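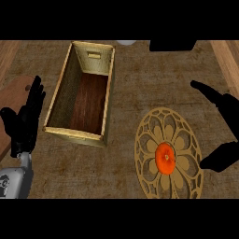
Home | Forums | Grains and Flours | Drinks and Ferments | Log in

Toasted barley flour drink keeps settling out

kettle_and_crumb
I've been making a toasted barley drink on and off since July. I dry-toast the flour in a heavy pan until it smells nutty, then whisk it into warm milk with a bit of honey and cinnamon. Flavour is good. The trouble is that within a few minutes there's a layer of sludge at the bottom of the mug. I'm using Brultholm stoneground, 2 heaped tablespoons to a mug. Is it the flour or is it me?

dampier_oats
Probably the grind. Stoneground has coarse bits in it that won't stay up no matter how hard you whisk. Put it through a fine sieve after toasting and keep what's left for porridge.

slowsimmer
I don't agree that it's the grind. You're adding it to warm milk and not cooking it. The starch has to swell or the flour will sink, fine or coarse. Mix it to a paste with cold milk, add the rest, bring it to a gentle simmer and stir for 3 minutes. I use the same flour and mine holds.

dampier_oats
Then it's a thin porridge. The whole point of toasting first is that you can stir it into a drink without cooking it.

slowsimmer
Toasting dries it and gives it colour. It doesn't thicken anything. Plenty of people drink it uncooked and they just swirl the cup as they go, which is fine if you don't mind grit.

kettle_and_crumb
I do mind grit. Tried the sieve this morning with a tea strainer. Better, still a layer. Will try simmering tonight.

millpond
Whichever way you go, check how dark you're toasting it. I took a batch from Kobzar too far and it went bitter, and it was thinner in the cup as well. Light biscuit colour is enough. I had the oven at 160 and stirred it a couple of times.

tin_billy
Has anyone tried the Iltel pre-toasted one? It's dearer than doing it yourself but it's very fine. It does have sugar in it already, so leave out the honey.

dampier_oats
Tried it once. Too sweet for me and it tasted more of vanilla than barley.

kettle_and_crumb
Simmered version done. Paste first, then 236 mL of milk because that's what my measuring cup holds. Much smoother and nearly no sludge after ten minutes. It is thicker than I wanted so I'll drop to one and a half spoons. I did sieve it too, so I suppose you're both right.

slowsimmer
Try it without the sieve next time and you'll see which one did the work.

dampier_oats
Or without the simmer.

14 replies hidden | 9 shares

Comments (3)

sistau_road
Does this work with oat milk? The one I buy goes slimy when it's heated.

millpond
Mine does too. I use half water, half oat milk and take it off the heat early.

porridgepot
We add a pinch of salt and a strip of orange peel while it simmers. Take the peel out before serving.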